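Whiteboard markers and permanent markers in the same drawer – how do I sort them, and what do I do about the board?

Home and Office > Stationery, Desks and Storage

Posted by Orysia Karpenko

I've inherited a drawer. It came with the job, along with a swivel chair that only swivels left and a whiteboard the width of the back wall. The drawer holds what I can only describe as every marker anyone has bought for this office since it opened, and it opened in 2000.

My trouble is that half of them are whiteboard markers, half are permanent, and a fair few belong to no camp I can identify. Some have English on the barrel, some have Chinese or Korean or a language I can't place, and a good number have had the printing worn clean off by years of people clicking the lids on and off in meetings. On Thursday our practice manager wrote the month's roster on the board in what she took to be a whiteboard marker. The roster is now a heritage feature.

So, in order of how much trouble I'm in:

How do I get permanent marker off a whiteboard without wrecking the surface? It's a Satstead board, the white enamel sort, magnetic, not new. Someone has already had a go at one corner with the green side of a kitchen sponge and that corner is now grey and holds onto everything.

How do I tell which markers are which when the label is in a language I don't read, or gone altogether?

Is there a sane way to store them so that this doesn't happen again in March, when the locums arrive and start opening drawers?

I have already tried dry wiping, wet wiping, window spray and staring. I'm not allowed to throw the whole drawer out, as it is apparently "perfectly good stock". I'd estimate the perfectly good portion would fit in a shirt pocket.

Cheers in advance.

Norbert Erdős

Metho. Works every time. Next.

Gerasimos Tsolakis

Norbert is right as far as he goes, and he never goes very far.

I looked after classrooms for 30 years, which means I've spent a decent slice of my life rubbing other people's long division off things. I'll take your list in the order you gave it.

The roster first. Before you reach for any chemicals, take a whiteboard marker you're certain about, a nice juicy one, and scribble straight over a bit of the permanent writing. Cover it completely. Count to five and wipe it off with a dry cloth. The solvent in the whiteboard ink loosens the old ink and a good deal of it comes away with the new. It feels like vandalism and it's very satisfying. You'll go through a fair bit of marker on a full roster, so use the ugly colours. Every drawer has a brown one that has never been chosen for anything.

Whatever survives that gets isopropyl or, yes, metho. Put it on a soft cloth and don't splash it on the board. Work a small patch at a time and turn the cloth often or you'll just move Tuesday's afternoon shift over into Wednesday. Open a window. When the ink's gone, wipe the whole board with a damp cloth and a drop of dish soap, then plain water, then dry it. People skip that last part and then complain the board feels draggy and the new markers bead up on it.

On enamel you can do this many times without doing harm. On the cheaper painted or melamine boards you can't, so anyone else reading along should try a corner first. Your sponged corner is another matter. The shine has been scratched off and the ink gets down into the scratches. You can't put it back. Put a magnet and a calendar over it, like everyone else does.

Don't use acetone. Don't use the bathroom cream cleanser. Don't use toothpaste, whatever your aunt has read.

As for the drawer, Thanasis on here knows more about pens than is good for a person, so I'll leave that to him. I'd only say that the words "perfectly good stock" have filled more drawers than any marker company ever did.

Orysia Karpenko

Gerasimos, the scribbling worked on the first two rows and I'm unreasonably pleased. I used the brown. You were correct about the brown.

I've got metho for the rest. The practice manager would like it known that the marker "looked like a whiteboard one", which brings me back to the drawer.

Thanasis Michailidis

I've been summoned. Fine.

Start with the label, even if you can't read it. Most people give up the moment the writing isn't English, but there's usually more to go on than they think. Chinese for whiteboard is 白板 and a whiteboard pen is generally 白板笔 (or 白板筆 on the Taiwanese ones). The one to be afraid of is 记号笔, which is a marker in the general sense and very often a permanent one. 油性 means oil-based, and anything with that on it should be kept well away from your wall. You don't have to learn to read. You only have to match shapes, like a toddler with a wooden puzzle, and your phone's camera translator will do the rest if you hold the pen still and don't breathe on it.

Two warnings about that. The translator hates a curved surface, so roll the pen slowly until it gets a clean run at the characters. It also hates shrink wrap and cellophane, so peel that off first.

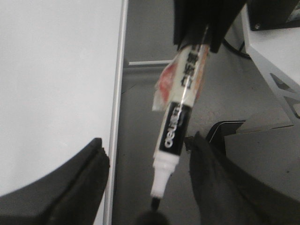

And go by the words every time, never by the make. The same company will happily sell you a whiteboard marker, a permanent one and a paint pen in barrels that could be triplets. I once bought a box of Perkines for a friend's café because I'd had a whiteboard Perkine and liked it. They were laundry markers. The specials didn't change at that café for a very long while.

For the ones with no printing left, you need the tile test. Get a spare glazed tile, or an old china saucer nobody loves. Draw a short line with each mystery pen, leave it for a full minute, then rub it with a dry finger. Whiteboard ink comes off as a sort of dusty crumb. Permanent stays where it is and looks at you. If it smears but doesn't lift, try it with a wet finger: if it washes off then, you've got a water-based or wet-wipe pen, the kind meant for planners and glass, and that can go in a third pile.

Smelling them is a popular method and a stupid one. Plenty of whiteboard and permanent inks are both alcohol-based, so you'll learn nothing and get a headache.

While you're at it, do the dead ones. A line that starts strong and fades inside a hand's width isn't always dead. Cap it, store it tip down overnight and try again. If the tip has gone furry or been pushed up into the barrel, let it go. Tell whoever guards the perfectly good stock that it passed peacefully.

Storage. Whiteboard markers should lie flat. Stood tip up in a mug, the pigment settles down the wrong end and you get that pale, apologetic line. Stood tip down for months, they can blob. Flat suits everyone. The tray on the board is flat, and that's where every whiteboard marker should live. The permanent ones go in a different room. I'm serious. A different drawer won't do it, and a labelled drawer won't do it either, as people don't read labels when they're already mid-sentence and waving an arm at the wall. Put them with the parcel tape, where people go when they want to write on a box.

A strip of coloured tape round the barrel helps with the keepers. Put it round the barrel and not the lid, for reasons that become clear the first time anyone swaps the lids over.

I-hsuan Lo

Seconding Thanasis on the characters, and adding one he left out: 可擦 means it can be erased. If you find that, be happy. 不可擦 means it can't, and it's a one-character difference, so slow down. (Also 水性 is water-based, but that doesn't promise it comes off a board. I've had water-based ones that stained like beetroot.)

Some pens only carry the make and a model number and don't say what they're for anywhere. Look up the number, or just do the saucer.

I don't agree about throwing out the ones with flattened tips, though. On some of the fatter markers you can pull the tip out with tweezers, turn it round and push it back in, and the other end is brand new. Wear gloves. I didn't, and went to a christening with a blue thumb.

We use a Trusteck tray with a lid at our place and it's fine. It's a tray.

Norbert Erdős

Or buy a new box of whiteboard markers and lose the drawer key.

Orysia Karpenko

Update for anyone who turns up later with the same drawer.

The roster is off, apart from one surname near the middle which only shows when the afternoon sun comes in sideways. He's a nice bloke and we've decided he can stay.

I did the saucer test over lunch with an audience. More of them were permanent than I'd guessed, including several that had been sitting in the whiteboard tray this whole time like foxes in a henhouse. The label matching worked on nearly all the Chinese ones. One said Vasilakis and nothing else, wrote beautifully, and failed the saucer so thoroughly that I've had to keep the saucer as a record.

I-hsuan, I turned round two tips and they both came good. I wore the gloves.

The permanents are now out the back with the parcel tape. The tray on the board has four colours with green tape on the barrels. I've kept the brown for emergencies.

Norbert, I did look for a drawer key. There isn't one.

Gerasimos Tsolakis

Good work. Give the board another soap and water going-over next week, as the metho tends to leave a film. And check the tray again after the first locum's been through.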